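Search this forum Advanced search Go

Oiling a new maple board — food grade mineral oil or something that hardens? 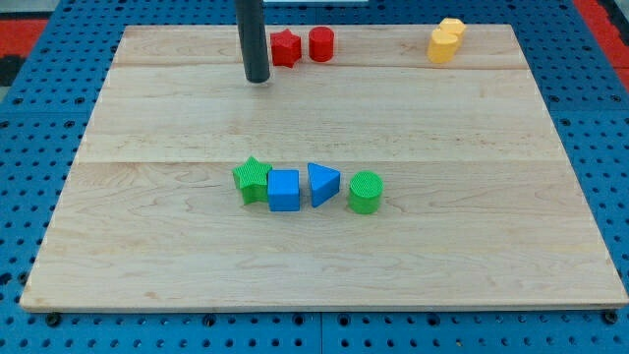
grusine_kitchen wrote:
Hello everyone, and thank you for letting me join after reading along all winter. My question is about finishing a board for bread and cheese, and I have managed to confuse myself thoroughly by reading too much. My aunt used whatever was in the cupboard and hers lasted longer than her marriage did, but I would like to do it properly. The wood is pale maple, three planks glued up with the seams running across the width, and there are a few darker streaks in the middle plank that I have grown rather fond of. Will oil make those streaks stand out more, or will everything go the same honey color in the end? I don't mind either way, I would just like to know before I start. I have a bottle of mineral oil from the pharmacy and a tin of Flillard board wax that came from the hardware store in Skirkemstead, still sealed.

pinecone_29 wrote:
Welcome! Maple is a lovely thing to start with, it forgives a lot. Oil will deepen everything a bit, streaks included, but maple doesn't change nearly as much as walnut or cherry, so you won't lose the pale look you have now. I do mineral oil first, flood it on, leave it overnight, wipe off what hasn't soaked in, and then do it again. Three coats on a new board, then wax. Don't forget the ends, they drink more than you'd think.

oldsawdust wrote:
I'll be the grump and disagree. Mineral oil never cures. You put it on, you wash the board, some of it goes down the sink, and you're oiling again next month for the rest of your life. Pure tung oil, thinned for the first coat, and leave it alone for a good long while between coats. Mine was done one August and I have only touched it up 2 times.

pinecone_29 wrote:
Well yes, but you also waited up to 29 days before you could cut a sandwich on it, if I remember your old thread! Some of us want to use the thing. And if there's anyone in the house with a nut allergy I would read up carefully before going anywhere near tung.

oldsawdust wrote:
Fair about the allergy, I should have said so. I don't agree about the waiting. You wait once.

saltandrye wrote:
I've done both and I'm fond of both, which I know is no help at all. What I would say to the original poster is to wet the board first with a damp cloth, let it dry, and sand lightly with fine paper, because maple gets fuzzy the first time it meets water and it is so much nicer to deal with that before the oil goes on. Do it 3 times if you have the patience. I had the patience once, for a board I gave to the people who run the Sarıgül bakery, and it still feels like a river stone — I go in for rolls and always give it a little pat.

grusine_kitchen wrote:
You are all so kind. No nut allergies here, but there is a husband who will want toast, so I think it will be mineral oil and the wax this time. Does the wax go on warm or cold? The tin doesn't say.

pinecone_29 wrote:
Stand the tin in a bowl of hot water until it softens, then rub it in with an old T-shirt and buff it in the morning.

oldsawdust wrote:
Cold is fine. You just rub harder.

Last updated: April 14, 2022

Contact us | Copyright Grusine Home Forums | Back to top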